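Saturday, December 22, 2018
Clenness, shoe rack task, left arm
C. Caron

Hand fault came back this morning. Left hand lost its finger feedback twice while placing slides on the top shelf. The controller kept showing a closed grip at the last good value, so the arm carried on with the place as if nothing had happened. It should have stopped. Logged at 200 Hz, and the dropout is plain in the trace: 11 missed samples, then a flat line.
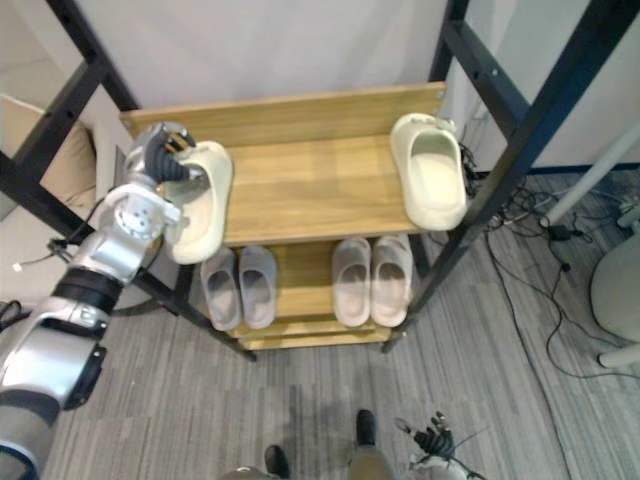 The watchdog limit was set to 100 missed samples, which explains why it never tripped. Leblanc says that number came over from the Grelton config in May and was never changed. I set it to 5 on the bench copy only – please don't push it yet.

Still don't know the cause of the dropout. My guess is the cable run at the wrist, as both faults came with the elbow nearly straight. Swapping the hand driver made no difference.

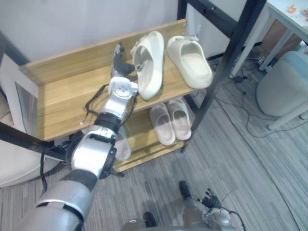 Left hand at the top shelf, cream slides.

Until this is sorted: half speed on the left arm, one person on the stop button, no reaching into the rack while the arm is enabled. The right hand has not shown the fault.

To do: wiggle test on the wrist cable with power on and motors off, then repeat the same place with the new limit. Ask Flirnness for a spare cable, around two weeks last time.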